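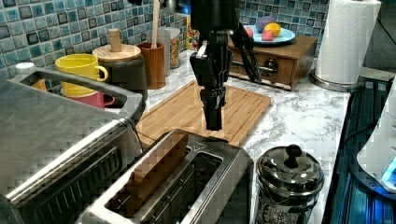

What does the group measure when the arm takes bread from a toaster? The time between the moment the fingers touch the crust and the moment the arm is sure enough of its hold to begin lifting, and this waiting time is the main result of the new report.

By Vandana Awasthi
March
6 minute read

Eftychia Tsakiris does not like the word "hesitation," although everybody in her group at the Tutotside lab uses it. She prefers "confirmation interval". When I visited her in the late afternoon she had the word written on a sheet of paper above her desk, with the other one crossed out in red.

"Hesitation sounds like a fault," she told me. "For a long time we also treated it as a fault. We wanted the arm to be quick, so we punished each pause in training. And then the slices were dropped, or they were squeezed until they broke."

The method she and her colleagues describe is called Pukach. It is a way to train a policy from demonstrations in which a person controls the arm by hand, and it has one unusual rule. The pauses of the person are kept. In most earlier work of the group, the periods with no movement were cut from the recordings before training, as they were considered to have no information. Tsakiris was the person who wrote the script for cutting them.

"I was proud of that script," she said. "It made the data much smaller. It also removed the part where the operator was thinking."

For the study the operators recorded 393 demonstrations of kitchen tasks, most of them with toast. The bread must be gripped, raised out of the slot without scraping the sides too much, and laid flat on a cutting board. I asked why toast, and not a cup or a block as in so many papers.

"A block forgives you," she answered. "Bread is soft before and stiff after, and two slices of the same loaf are not the same. Also the slot hides most of the object. You hold what you can see, but the weight is in what you cannot see."

The group compared two policies, trained on the same demonstrations with one difference: for the first the pauses were removed, for the second they were kept. Each one was given 45 trials. The policy without pauses put the slice on the board in 29 of them. The policy with pauses failed in only nine, so it succeeded in 36. Tsakiris asked me to write these numbers with care. It is one kitchen, one arm and one kind of gripper, and she would not promise the same difference in another place.

What interested her more was how the failures looked. Without pauses, the arm often started to lift while the fingers were still closing. With pauses, most failures came later, over the board, when the slice was released at a bad angle.

"So we moved the problem," she said, and laughed. "Now I have a different problem, but I like this one better."

I wondered if the policy had simply learned to be slow. She had expected the question, and she opened a plot on her laptop. The travel between the toaster and the board took the same time for both policies. The additional time was nearly all at the first contact, and it became longer when the slice stood low in the slot. No one had programmed this. The operators did it themselves, she believes, without noticing.

There was some disagreement in the group on how to handle very long pauses, for example when an operator stopped to scratch his nose or answer a colleague. The first version kept everything, and the arm sometimes stood still above the counter for no clear reason. The present version uses a filter, named Steritz, which looks at the finger force and keeps a pause only if the force is changing a little. Tsakiris calls the filter "the weakest part of the paper". Its threshold was chosen by hand, and a reviewer has already complained.

The next tests will be done with the Awwad set, a collection of kitchen tasks with lids, drawers and soft packages. She is curious about drawers especially, where a person usually pulls a little, waits, and pulls again.

Before I left I asked if she had changed anything in her own habits after watching so many hours of toast.

"I eat more rice," she said. "And I have put the cutting script in a folder where the students cannot find it."

Questions for the author? Write to the newsletter desk.
© Tutotside. All rights reserved.
Back to top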